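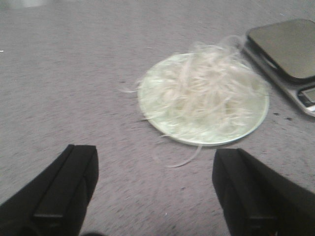 6 min read

Our kitchen is getting an arm to portion the noodles. What happens to the people who portion the noodles?

posted by noodle_side

543 shares

I work at a place that makes chilled meals for offices and a couple of hospitals. We have a cold room, a hot side and a long middle bit where everything gets weighed into trays. I am in the middle bit. My job for the last four years has been grabbing a handful of rice noodles, putting it on the scale, taking some off, putting some back on, and repeating until it says 60 grams or near enough that no one yells.

In April they told us we're getting an Ikdale arm for the noodle station. A rep came with a laptop and a muffin basket. He said the arm would be "working alongside the team", and when I asked which side, he laughed and moved on to a slide about wrist strain. The manager says no one is losing shifts. She also said the new parking lot would be done by spring.

I'm not against it. My thumb hurts. What I want to know, from anyone who has been through it:

Does the thing really do noodles? I've seen arms stack boxes. A box doesn't grab its neighbour on the way up.

What did you end up doing all day once it arrived?

Is there anything we should be asking for now, before it's bolted in?

There are five of us on days and I'm the one who said I'd look it up, so please be specific. I have to repeat this at lunch.

14 comments

Samuele Guerra

I'm at Pagano in Tistville, on the cold line, and we've had one at noodles for a bit over a year. So, in your order.

Does it do noodles? Yes, in the way a teenager does dishes. It reaches into the heap, closes, lifts, and brings up what it brought up. Some of that is a portion. Some of it is a portion with a long tail still attached to the rest of the pile. Ours was set up for dried pasta in a showroom and I think it was a bit hurt by what we gave it.

Things that made it better, none of which came from the manual: we toss the noodles with a small splash of oil before they go out. We cut them shorter. We keep the heap loose and high so there's something to grab, and we fluff it with tongs when it slumps. Pressed-down noodles are the worst. They come up as one felt slipper.

Strays are the other thing. They hang off the rim of the plate and go wherever they like. A person tucks those back in without thinking, and you don't know you've been doing it all these years until you work next to something that doesn't. Budget for wiping. We went from one wipe-down an hour to whenever you walk past.

The scale stayed. People assume the arm knows what it's holding. Ours doesn't, or not well enough to bet a hospital tray on, so everything still goes over an ordinary kitchen scale next to the plate. It's the one piece of equipment in the building that everybody trusts, and it came from a shop.
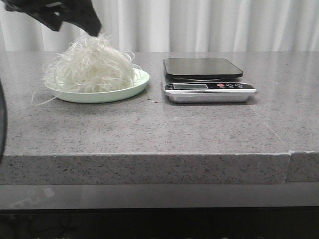 What I do all day now

I was a portioner. I'm now a "cell operator", a title that makes my mother think I've been arrested. The raise was real but modest.

In the morning I start it up, load it, and watch the first few grabs. If they look sane I go and do garnish, where they were always short. Then I come back when it beeps. It has one beep for "the bin is low", one for "I dropped something" and one that the technician from Ukby calls informational. You will learn to hate the informational one.

The good part is my hands. I used to drive home holding the wheel with my palms. That went away in a month or so and I'm not going to be snooty about it.

The less good part is that you stop having a pace. When five of us did noodles we talked the whole shift, and if somebody was having a rough day the others went a bit quicker and it came out even. Now the pace is on a screen. Our best day was 3,655 portions, and I know that because it was printed out and taped beside the fridge. No one ever taped up anything of ours. On a normal day it's more like 3,441, and when it comes in under that, someone from upstairs wanders down and looks at me, although I wasn't the one holding the noodles.

As for jobs, no one was let go. Two people left and weren't replaced. Make of that what you like. I'd say the manager told us the truth, cut quite thin.

What to ask for before it goes in:

Get it in writing who is allowed to stop it. Everybody should be. At ours it was only supervisors for the first while, and the supervisors were in meetings.

Ask who cleans the gripper, how long that takes, and whether that time is on the schedule. It's fiddly. For months it was happening in people's breaks.

Ask for the screen to face you. Ours faced the corridor, which tells you who it was for.

Ask that the portioners be in the room for setup. The installer was a nice fellow who had never been near a wet noodle in a professional capacity. Our most experienced woman stood beside him for a morning saying "higher" and "not there", and that was worth more than the training day.

And ask for the new job's pay grade before you start doing the new job. Afterwards it gets called "helping out".

31 people found this useful

Teodoro Cruzado

It wont take your job, it can't even pick up a noodle. We had one on trial. It spent Saturday moving the same clump back and forth like it was redecorating. They sent it back and now we have a guy called Trevor who is faster and brings his own radio.

2 people found this useful

3 comments on this reply

noodle_side: Is Trevor available?

Teodoro Cruzado: no

Samuele Guerra: Which side did they have it reaching in from? If it was going in low it'll pull the whole heap with it. Ours did that until we raised the approach.

coldroom_deb

Coming at this from maintenance, so a different gripe.

Samuele's list is good, but add a fallback. Arms stop. Sometimes it's a fault, sometimes a cable, sometimes a software update that some genius has set for the lunch rush. When it stops you need people who can still portion by hand at speed, and that's a skill that goes off like milk. At our plant it was down for two days and we found out that of the whole shift, only the oldest hand could still hit weight in one grab. Everyone else was back to pinching strands on and off, swearing.

So we do one hand shift a week now. People grumbled, then they started liking it, mostly for the chatting. Management calls it resilience. I would ask for it up front, because later it looks like you're asking to go slower.

Also ask where the spare gripper pads are kept. If the answer is a country, order some.

On the jobs question I've seen it go both ways and it had very little to do with the machine. One site used it to fill the shifts they couldn't hire for. Another used it to stop hiring. Same arm, same brochure. If you've got any kind of staff rep, bring them in while the muffins are still fresh.

19 people found this useful

noodle_side

Thanks, all. I read most of this out at lunch. The pay grade one got a silence, then a lot of noise. We've asked for two of us to be there for setup and she said yes right away, which has made everyone suspicious. The stop button one she's "taking back to the group". I'll post again once it's in, if I'm not busy being informational.

6 comments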